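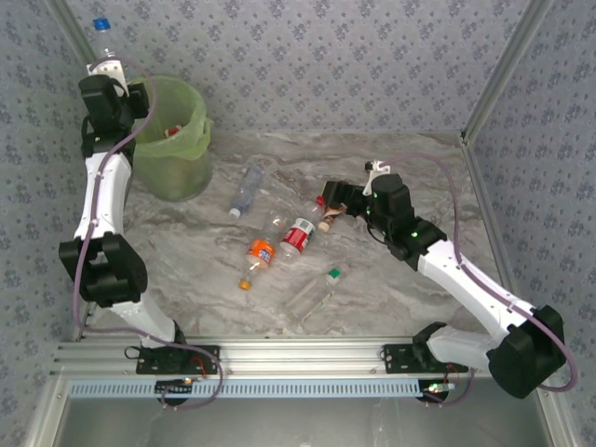 Our street in Zerkbridge went over to fortnightly collections in May. The bin has to last longer, so I now line ours with a pale green bag, and bottles get saved up for Saturday.

The nearest bottle bank is 9 minutes' walk away, behind the library.

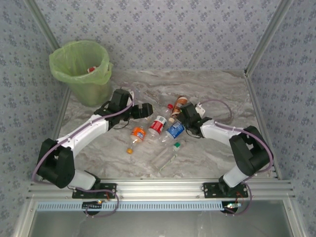

Bag folded over the rim.

The council leaflet says caps stay on. My old one said off – I've thrown that out.

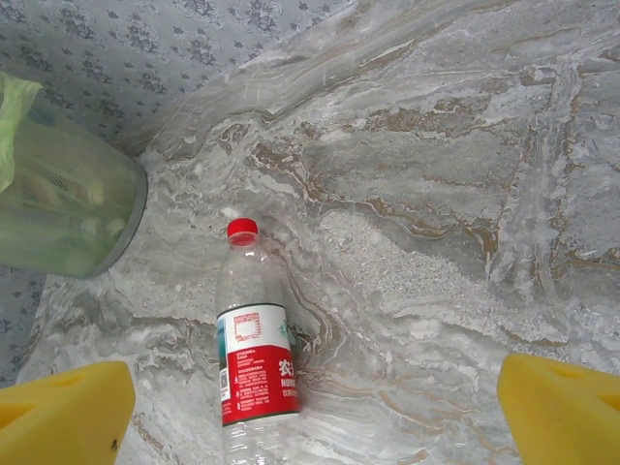 What goes where
Clear plastic goes in the left-hand slot, glass in the other two. Labels can stay on, red ones included.

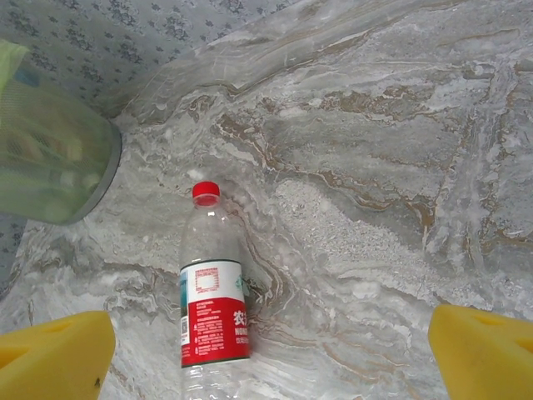 Next month
Garden waste, which costs extra.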